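Sodside Home Cooks Board > Gear and Storage > Insulated casseroles: who still uses one?

Page 1 of 1

fakida_kitchen
Posted Apr 10, 2023

Hi all! I'm feeding 7 people most Fridays now and by the time the last one sits down the rice is lukewarm and the rotis are like roof tiles. My aunt has sworn by an insulated casserole for years and I finally get it. So tell me everything. What size do you have, what do you put in it, and do I want steel inside or something else? I have one shelf free, so it can't be huge.

Abbas Soltani
Oh, I love this question! We have had one on our table since January and I would not go back. Rice goes straight from the pot, lid on, and we eat when people turn up. The trick is to warm the inside first. Fill it with hot water from the kettle, let it sit while you finish cooking, tip it out, dry it, then in goes the food. It makes a real difference.

ustamcombe_jo
Seconding the hot water. I skipped it for ages and thought mine was broken.

Khadija Naciri
Me, me, me! I have 2 of them and I'd have more if there was room – one for bread, one for anything with sauce. Please don't share one between the two jobs. Bread picks up smells like you wouldn't believe, and my first one still hums of fenugreek. I went through the flask and casserole aisle again this week and it was a happy half hour.

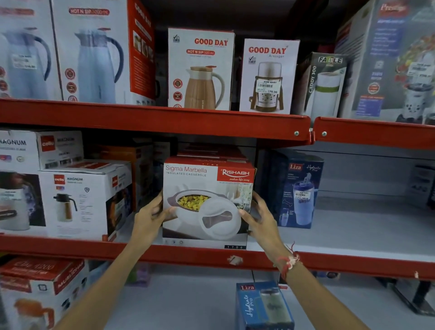 Size is what I'd sort out first, before color or lid or anything else. People buy for the biggest party they ever throw and then keep a scoop of rice in it, and a scoop of rice in a big pot goes cold fast because there's all that air on top of it. Look for the number on the box. The Sigma Marbella one has 1700 along the bottom edge, and the picture on the front is a nice plain white casserole full of something yellow, so it would go with any plates. The lid has a cut-out handle, too, and I like that much better than a knob when the pot has to go on a shelf under something else. For 7 eaters I'd go bigger than you think for rice, though, or get a second one.

carrilho_cook
I'm going to disagree with nearly all of this, sorry! We got rid of ours. A heavy pot with a lid and a thick towel around it kept rice hot enough for us, and we already owned the pot and the towel. Bread goes in a cloth in a basket. The casserole made our rotis sweat and the bottom one was always soggy.

Khadija Naciri
Soggy is fixable! Line it with a cotton cloth, fold the ends over the top of the stack, and let the bread breathe for a minute before the lid goes on. If you shut it in straight off the pan you're locking in the steam. Towel and pot is fine at home, but I carry mine to my sister's in the car and I'm not doing that with a cast iron pot on my knees.

carrilho_cook
OK, the car is a fair point. I still say the towel wins at home.

Abbas Soltani
Carrilho, how long do you leave it? Ours sits through a whole card game sometimes. I can't see a towel managing that.

carrilho_cook
Half a card game :)

fakida_kitchen
This is so helpful, thank you! I hadn't thought about empty space making it cool faster. Khadija, while you were in that aisle, did you look at bottles as well? My son needs one for school and I'd rather make one trip.

Khadija Naciri
I did, they're all in the same few shelves. Casseroles on the upper shelf, and I had a good look at a Liza Hydrate Pro on the one under it. Blue box, a bottle with a blue lid and a spout on the front, and a green tumbler with a handle up on the top panel. I'm a spout person for kids – they can drink without taking the whole lid off, so there's less down the shirt. Do check how far the spout comes apart for cleaning before you pay. I've had one I could never get a brush into.
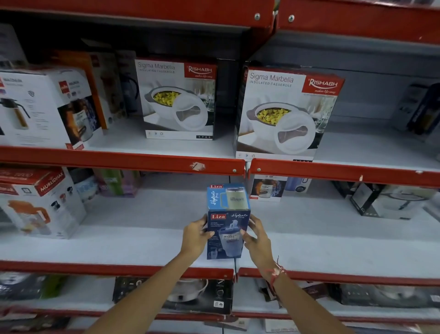
Re: Bottles (split from the casserole talk)

ustamcombe_jo
My two cents on bottles: write the name on the base as well as the side. Stickers come off in the wash. We have lost a shocking number at swimming.

Abbas Soltani
Straw or no straw is the real fight in our house. My daughter chews straws flat in a week, so a spout for us as well.

fakida_kitchen
He's a chewer too. Spout it is! And I'm measuring my shelf tonight, then getting one casserole for rice to start with. Carrilho, I'll do the rotis in a cloth and a basket this Friday and report back.

carrilho_cook
Yes! Use a thick cloth.

Khadija Naciri
And then buy the second casserole.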